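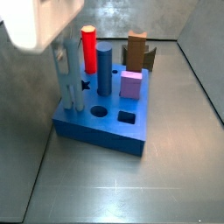

旧布修补与传习项目 年中进展报告

报告日期：2025年9月3日
执行方：Joly 布艺工作室
资助方：Clivomia 社区文化基金

各位基金会的朋友：

你们好。这份报告本来想写得短一点，动笔以后发现要说的事情比预想的多，只好请各位泡杯茶慢慢看。上一次给你们写信还是立项的时候，那时我们的工作间刚刚刷完墙，缝纫机还裹着搬家用的旧毯子，第一批学员也只有一张报名表。现在墙角堆满了布，线轴按颜色排了两排又被人弄乱了两排，我们觉得可以坐下来好好讲一讲这半年做了什么，哪里做得还行，哪里做得不够好，以及接下来想怎么花剩下的钱和时间。

先把项目是什么再说一遍，免得新来的同事要去翻旧文件。我们收集附近几条街上居民家里不再用的旧布，包括被面、床单、窗帘、棉布衣服和少量土织布，经过清洗、分拣和修补，一部分还给原来的人家，一部分作为教学材料，开给社区居民学习手缝、织补和拼布。课程不收学费，材料也不收钱，学员只要带自己的顶针和一点耐心来。申请书里我们写了三件要做的事：收布、教人、留下一本能照着做的修补手册。下面就按这个顺序讲，不过中间难免会绕出去说几句别的。

一、收布

收布比我们想象的热闹得多。原先担心没有人愿意把家里的旧东西拿出来，结果第一个月过道就走不通了。有一户人家送来一整箱结婚时的被面，绸的，红底子上是凤凰和牡丹，折痕处已经脆了，一碰就掉细丝。老人家说不舍得扔，放着又怕虫，问我们能不能让它再用几年。我们把脆掉的部分裁去，背后托了一层薄棉，改成两个靠垫套和一块盖布还给她。她来取的那天在门口站了好一会儿，把盖布翻来覆去地看，又问托底的棉布能不能下水。能下水，冷水，不要拧，我们后来把这句话写在小布签上缝在了里面。

当然也有不好处理的。化纤窗帘是最让人头疼的一类，量大，洗了以后容易起静电，手缝的时候针脚发滑，学员们都不爱用。我们试过拿它做收纳袋的里衬，效果还可以，只是消耗得慢，目前仍有不少堆在后间。另外还有一些布受潮时间太长，霉斑进了纤维，洗不出来，也不适合在室内处理，我们和送布的人家说明以后退了回去或者代为处理了。今后收布的告示会写得更细一些，什么收什么不收，分开来写，字也印大一点。

到目前为止，我们一共登记了300件旧布。这里的“一件”是按送来时的样子算的，一条床单是一件，一包碎布头也是一件，所以这个数字只能大致说明来往的频繁，不太能说明布的多少。登记本上记了来源、材质、尺寸、有没有破损，还有送布人的心愿。心愿这一栏是后来加的，起因是有位居民反复叮嘱那件格子衬衫不要剪，要整件补好，而当时登记本上没有地方写，差一点就进了裁剪筐。

洗涤方面，我们用的是普通的中性洗剂，老布先泡后漂，不上机器甩。土织布缩水厉害，第一块没有经验，洗完短了一大截，原主人倒很大度，说从前她母亲都是先缩了再裁。这个办法我们学了过来，现在凡是土织布一律先过一遍温水，晾平以后再量尺寸。晾晒是个老问题，工作间朝北，梅雨天里一床被面能晾上好多天，屋子里一股潮气，人也跟着发闷。后来隔壁的 Erow 茶铺让我们借用他们的天台，条件是不挡他们晒茶筛，我们每次上去都先问一声，目前相处得很愉快。

二、教人

课程从春天开到现在，分成初班和续班。初班教穿针、起针、平针、回针、藏针和钉扣，续班教织补和拼布。每期5次课，每次一个下午。我们最初排的是每期更长，试了一轮以后发现后面几次来的人越来越少，大家家里有事，接孩子的，照看老人的，做小生意走不开的，拖得太长反而跟不上。缩短以后内容紧了一点，但留下来的人多了，课间也舍不得走，边喝水边把没缝完的那一段缝完。

教材上有一点心得想和各位分享。一开始我们用全新的白坯布做练习，整齐好裁，学员缝歪了也不心疼，可是不心疼就不太用心，练习布缝完就塞进袋子里再也没有拿出来过。第二期改成用旧布，每人挑一块自己喜欢的，有人挑了蓝印花布，有人挑了一件旧工装的后背，气氛马上就不一样了，大家开始互相看对方的针脚，讨论哪一块颜色配哪一块颜色，声音大得对面都听得见。只是旧布厚薄不一，对新手来说有难有易，老师要多走动，多看几眼。

织补是学员们觉得最难也最着迷的部分。毛衣肘部的破洞要先把边缘松散的线圈理好，再拉经线，再一上一下地穿纬线，拉紧了会皱，松了又会鼓出来。有一位学员第一次补出来的地方像一个小包子，她自己笑得不行，拆了三遍，第四遍平平整整，颜色故意用了一种很亮的芥末黄。她说反正看得出来，不如好看一点。班上后来就流行起这种做法，灰毛衣上补橘色的，藏青裤子上补白色的，也有坚持要配得一模一样的，为了一种灰绿色的线跑了好几家店。两种想法我们都教，不分高下。

来上课的人里年纪大的居多，手上功夫其实比我们有些老师还好，她们缺的是一个可以坐下来一起做的地方。年轻人也有，多半是下班以后赶来的，针脚粗一点，但是肯问，问的问题也刁钻，比如牛仔裤裆部磨薄了怎样补才不硌，羽绒服的小洞怎样补才不跑绒。前一个问题我们有现成的办法，用薄斜纹布从里面托住再密密地走线；后一个问题我们承认还没有满意的答案，针眼本身就会跑绒，现在的权宜之计是先贴后缝，洗过几次之后边上会翘，还在试。

我们还办了一次开放日，把修补好的东西挂在绳子上给大家看，没有做展板，只在每件旁边夹了一张手写的卡片，写着原来是什么、破在哪里、怎么补的。来的人里有不少是带着破衣服来的，当场就坐下让人帮着看。原计划下午结束，收摊时天已经黑了，绳子上的灯泡还坏了一个。那天收到的意见主要是两条：一是希望椅子多一些，二是希望有人教踩缝纫机。椅子已经添了，缝纫机的事放在后面说。

三、修补手册

手册是三件事里进度最慢的，这一点要向各位坦白。立项时我们打算在夏天交出初稿，现在文字部分写完了，步骤图还差织补和托底两章。慢的原因主要在我们自己，写的时候总想把每一种情况都讲到，一章写着写着就成了一本书，后来不得不大段地删。删完又拿给学员试读，请她们照着文字做一遍，凡是做不下去的地方就打个圈，回来再改。藏针那一节改了很多遍，起先写“从折边内侧出针”，试读的人问内侧是哪一侧，我们几个人对着一块布比划了半天，最后改成“针从折好的那道边里面钻出来，线头留在里面看不见”，话是土了一点，可是大家都做对了。

图我们决定手绘，线条简单，黑白印刷也看得清楚。纸张选了略厚的那种，能平摊在桌上，不用拿手压着，因为缝东西的时候两只手都占着。装订方式还在骑马钉和线装之间犹豫，线装当然与内容更相称，也有学员主动说愿意帮忙订，只是费工。我们倾向于大部分用骑马钉，另外线装一小批，留在工作间和社区图书角里给人翻。

四、经费使用

到本报告日为止，主要支出有两笔大的，合在一起说比较清楚。工具与耗材用去3,000元，包括针线、剪刀、绣绷、熨斗、熨衣垫、洗剂和储物箱。缝纫机的整修与配件也用去3,000元，其中一台老式脚踏机换了皮带和梭床，另一台电动的换了脚踏开关并做了清洁。场地是 Zastero 物业按公益价格给我们用的，水电照实分摊，单据已另外装订成册，随时可以查看。教师补贴按课次发放，签收表也在那本册子里。

剪刀这一项比预算略高，要解释两句。我们原先买的是普通的裁缝剪，用了没多久就被拿去剪纸、剪胶带、剪包装绳，钝得很快，重新磨过两次。后来添了几把专门剪布的，把手上缠了红线，规矩是红线剪刀只剪布。规矩定下来以后执行得还算好，偶尔有人忘了，旁边总有人喊一声。手册的印刷费目前还没有动用，全数留着。

五、遇到的困难

除了前面提到的晾晒和化纤布，还有两件事想请各位知道。一件是储物。修补好等人来取的东西越积越多，有的主人搬走了，有的电话打不通，有的说下次来下次来，一直没有来。我们不愿意随便处理人家的东西，又确实没有地方放，打算从下一期开始在登记时约好取件的时间，过了时间再联系，仍联系不上的就在公告栏上写一写。

另一件是老师的体力和眼力。织补课很费眼睛，一个下午看下来，两三位老师都说晚上看东西发花。我们换了更亮的台灯，也把每班人数往下调了一点，课间强制休息，大家站起来看看窗外的树。人数往下调意味着等候报名的人更多，这是我们目前最觉得对不住居民的地方。续班里有几位做得很扎实的学员，我们正在请她们试着带初班，先从钉扣和平针带起，她们嘴上推辞，心里看得出是高兴的。

六、下一步安排

10月开始新一期课程，初班和续班同时开。缝纫机课也在那时候试着开，先教踩踏板、走直线和换梭芯，两台机器轮流用，每次来的人不能多，具体的排法还在商量。脚踏机的节奏需要人慢慢找，一位学员说像学骑自行车，前面总是倒着转，忽然有一下就顺了。

手册的步骤图争取在同一时期画完，画好以后先印少量试读本，请初班学员从头用到尾，改过之后再正式付印。试读本会寄给基金会，哪怕只翻几页，也请告诉我们哪里读不明白。冬天来以前我们还想办一次集中补毛衣的活动，趁大家把厚衣服从箱子里翻出来的时候做，虫洞也正好都看得见。樟木条已经问好了价钱，每位来补毛衣的人送一小段带回去。

后间那批化纤窗帘，我们想在活动前做成一批装毛线和针线的束口袋，里衬外衬都用它，既用掉了存货，也让大家有东西装半成品回家。样品做了一个，形状还行，绳子穿得太紧，拉开要费点劲，正在改。

最后有一个小小的请求。如果各位方便，请在新一期开课后挑个下午来坐一坐，不必提前打招呼，也不用开会，带一件扣子松了的衣服来就好。工作间的门白天都开着，进门左手边有热水，杯子请自己洗一下。

附件清单：旧布登记本复印件、课程签到表、支出单据册、修补手册文字稿。

Joly 布艺工作室 敬上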